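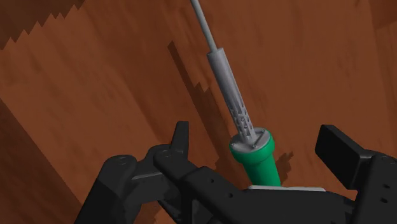
Robotics Club catch-up: the soldering iron saga

Well, we've finally got something to report! If you've walked past the Ehlers Room after school on a Friday and heard groaning, it was us, and it was almost certainly over a soldering iron that doesn't exist.

For anyone new to the newsletter, the senior group is entering the Plotusari Challenge this year, and the whole first stage is run in simulation. No real arm, no real table, no burnt fingers. Every team gets the same virtual arm in the same virtual room, plus a list of objects, and you have to write a program that picks up whichever one the judges call out and puts it where they ask. We're using a simulator called Grorka, which the kids took to in a single afternoon and which I'm still getting lost in. (I pressed something in the second week that sent the camera under the floor. I've been asked to keep my hands off the mouse.)

I thought the soldering iron would be one of the easy ones. It's long, it's got a nice chunky green handle, what's the problem? The problem is that it has a fat end and a skinny end and a big round collar in between, and where you grab it matters an awful lot. Grab it by the metal barrel and it swings. Grab it across the collar and it squirts out sideways like a wet cake of soap. The handle is what you want, and the gripper has to be turned so that the fingers come down on either side of it instead of along it.

Shaohua Shen worked that out on paper before any of us had it working on screen. She drew the iron from above, drew a line along it, and then drew the fingers square to the line. "It's just right angles," she said, a bit crossly, because the rest of us had been fiddling with grip strength for most of a month. Turning the wrist to match the line took her maybe twenty lines of code. I've kept the drawing and I'm going to pin it up.

We ran the new version overnight against every starting position we could think of, 462 tries in all, and came in the next week to find it had dropped the iron 52 times. I'd have been thrilled with that! The kids were not. They wanted to know what was going on in the 52, so they split them up and watched every single one on replay, which is a patience I didn't have at their age and don't have now.

Most of the drops were the same fault. When the iron was lying close to something else, the arm came down at the right angle but bumped its neighbour on the way, and by then the handle wasn't where the program thought it was. So we've been practising on the messier table.

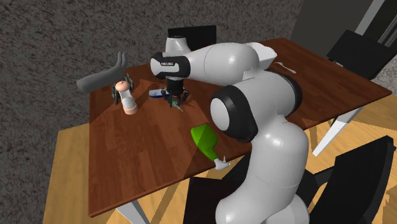

Yichen Qin has taken that job on, and he's being very methodical about it. His idea is to have the arm come in from straight over the top, nice and high, and only open the fingers as wide as the handle needs plus a little bit. Less gripper sticking out, less to knock. It's slower. We lose time points for slow, so there has been some lively debate (I would call it lively, the people trying to study next door may have another word).

The other thing on his list is the green spray bottle, because it's a funny shape and it can turn up right at the front edge of the table. Go in clumsily and it's on the floor. The rules say anything that ends up on the floor is a lost object, and two lost objects end the round, so you really don't want the arm elbowing things off while it's reaching for something else. I hadn't thought about elbows at all before this year. I was so busy watching the gripper that I never looked at what the rest of the arm was up to, and there's a lot of arm.

We've also had to have a talk about the chairs. There are chairs pulled up to the table in the virtual room, same as there'd be in anyone's dining room, and our first program paid them no attention whatsoever. One of the Year 9s asked if the arm could just go through them, seeing as they weren't real. Sadly no. Grorka counts it as a collision and stops the run.

A few people have asked me why we bother with the simulator when there's a small real arm in the cupboard. Partly it's what the competition wants, but I've come around to it for its own sake. Everyone can have a go at the same time on their own laptop, you can put the table back exactly as it was with one click, and a kid who has a wild idea at ten at night can try it from home. The real one gets a turn later in the year. It's a Pladonon kit, it has two sticky joints, and I'd like to get those sorted before we let anybody loose on it.

Our entry for the first stage goes in at the end of term, and if we get through, the second stage is in December. I'm not counting on it, some of the other schools have been at this for years, but I'd put our soldering iron up against anybody's.

We're having an open afternoon on 16/09/2022, from the last bell until half past five, in the Ehlers Room. Come and see the arm do its thing on the big screen! Shaohua has promised to explain the right angles, and Yichen will let you move the objects around before a run to see if you can trip up his program. Younger brothers and sisters are very welcome, they tend to be the best at breaking it.

A couple of bits of housekeeping. If your child has borrowed one of the club laptops, please send the charger back with it, we're getting short. We could also use a spare monitor if anyone has one gathering dust, any size, as long as the cable's with it. And permission notes for the second stage are in the front office now, so grab one while you're there and save me chasing you.

New members can start any week. You don't need to know any coding, and Year 7s can sit in with the juniors first if the senior group looks a bit loud.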